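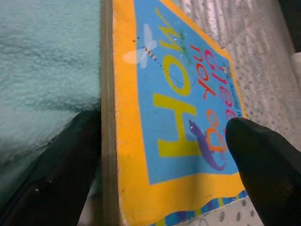

Yellow border, blue panel, purple lizard. Kids' room, books and bedding, full reset.

Thread on how I run this. It happens every July, before the school list shows up and the room fills with things that have a deadline. Scope is the bookshelf, the bed, and the bin under the window. Clothes are a separate job and I'm not doing them here.

Books first. The shelf is a Rallell, the low one with the fixed middle board. Usable run is 52 inches once you subtract the bracket at the left end. The catalog number ignores the bracket. Plan with the tape measure.

Clear height under the middle board is 11 inches. Most picture books stand up fine under that. The tall ones don't, and they end up on top of the other ones lying flat, and from then on no child in this house can reach anything without a collapse.

So the first sort is by height and nothing else. No subject, no author, no color. Fits upright or does not fit upright. Takes a few minutes.

The second sort is by condition. Three piles: good, repair, out. Rules for the repair pile: hinge split but pages attached, cover corner delaminated, one page torn without loss. Missing pages goes to out. Chewed goes to out unless the chewing is old and the book is asked for by name.

Repairs. Clear book tape on the hinge, inside and outside, burnished with the back of a spoon. PVA on corners, clamp overnight between wax paper. Office tape yellows and lets go, and then you have the original tear plus a sticky strip collecting lint. I have removed a lot of office tape.

For hinge tears, open the book flat first and let it settle. If you tape it half closed the cover will never open all the way again and the tape pulls fibers off the endpaper when someone forces it.

The animal books get their own section because that's how they are requested. "The lizard one." "The dragonfly one." Both of those are the same book, going by the cover, and it took me longer than it should have to work that out.

Shelving by what's on the front cover works better than shelving by title with this age group. I tried title order for a year. A kid who can't read yet isn't helped by the alphabet, and a kid who can read a little still looks for the yellow one.

Faces out where there's room. I give the bottom left section to face-out display, four books at a time, swapped when I remember. Books in that section get read. Books spine-out in the far right section are in storage as far as anyone here is concerned.

Labels: Dimen tape, the matte white, on the shelf edge. The glossy one peels at the corners and then gets peeled the rest of the way by small hands. Wipe the edge with alcohol first and give it a full minute to flash off.

Overflow goes to the bin. The box says 2,241 cubic inches and I have no argument with that, but a bin full of books is too heavy to pull out from under anything. Fill it halfway with books and put soft things on top.

Which brings us to the bed.

Staging happens on the bed, on a fitted sheet, everything else off. It's the largest flat surface in the room at a height that doesn't hurt my back. Two consequences. The bedding has to be dealt with before dinner, and anything with glue on it stays on the desk. Learned the second one with PVA.

Bedding inventory is short. Fitted sheets, pillowcases, the winter comforter, the teal one with the hearts. The winter comforter is a Saarinen, 300 gsm fill, and it needs a large-capacity dryer or it stays lumpy in the corners. Ours isn't large enough. The laundromat in Trurstead has a row that are.

The hearts one stays on the bed all year. It has hearts in several colors on a teal ground, checked or dotted inside, and it goes with none of the sheets. This has been raised with the owner and the matter is closed.

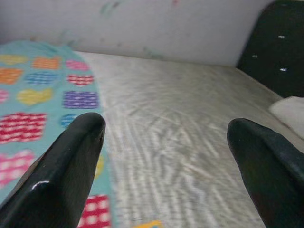 Fold it in thirds instead of halves, one reply says, because halves put the crease in the same place every time and that's where a printed cover wears out first.

Agreed, mostly. Thirds lengthwise, then roll. The roll is what takes the stress off, the thirds just make it narrow enough for the bin. If you fold in thirds and stack it under books you have two bad creases where you used to have one.

Same reply wanted the wash settings. Cold, inside out if it has an inside, low spin. Liquid detergent. Powder doesn't always dissolve in cold and I've found it sitting in the seams. Skip fabric softener on anything a child sleeps under in summer, it coats the fibers and they stop taking up sweat.

Dry it over two lines so the air gets between the layers. Over a single line it sags in the middle and the bottom edge takes a full extra day in humid weather. Out of direct sun for prints. North side of the house works for us until late afternoon.

Checking it for damage: spread it on the bed over the plain sheet, good light, and go along the edge first. Binding fails before the middle does. Run the edge between finger and thumb the whole way and you'll feel a lifted stitch before you see it.

Ladder stitch for an open edge, doubled thread, knots buried. A machine is faster but it means pinning, and the pins in a kid's bedroom are a problem you then have to solve with a magnet.

Back to the shelf for a minute because two of you asked about bookends. With the fixed board you don't need them if the run is full. If it isn't full, use one heavy one at the right end and lean everything left. The thin sheet metal ones slide under the books and bend the bottom page of whatever is next to them.

Moisture: leave a finger's width behind the books if the shelf is on an outside wall. Ours is. The first winter we had spotting on the back covers of everything pushed tight against it. Brushed off dry, outdoors, then a few days standing open by the fan. Some staining stayed.

Do not wipe an uncoated page with anything wet. Coated covers can take a barely damp microfiber cloth followed right away by a dry one. Jam needs a second pass. Crayon on a coated cover comes off with a plastic eraser, crayon on a page is part of the book now.

The out pile. Anything complete and clean goes in the box by the front door for the library sale. Anything incomplete gets taken apart: boards to recycling, good pages to the craft drawer. Do this step when the children are at someone else's house.

Timing for the whole thing, one person: books before lunch, bedding after, glue overnight. If you start with the bedding you lose your work surface, since a clean bed will be refused for book sorting by everybody including you.

Order for putting back: shelf, labels, bin, then fitted sheet swap, then covers. Sheet swap last among the messy steps. Book dust is gray and it shows on everything pale.

Still open: the oversize books. They don't stand under the middle board and they don't fit the bin without bending. Current fix is flat on top of the Rallell, largest at the bottom, spines facing the door. They get messed up by bedtime. Considering moving the board up one notch and losing the face-out section, which I don't want to do. If anyone has the same shelf and has drilled new holes in the uprights, tell me what bit you used and whether the veneer chipped.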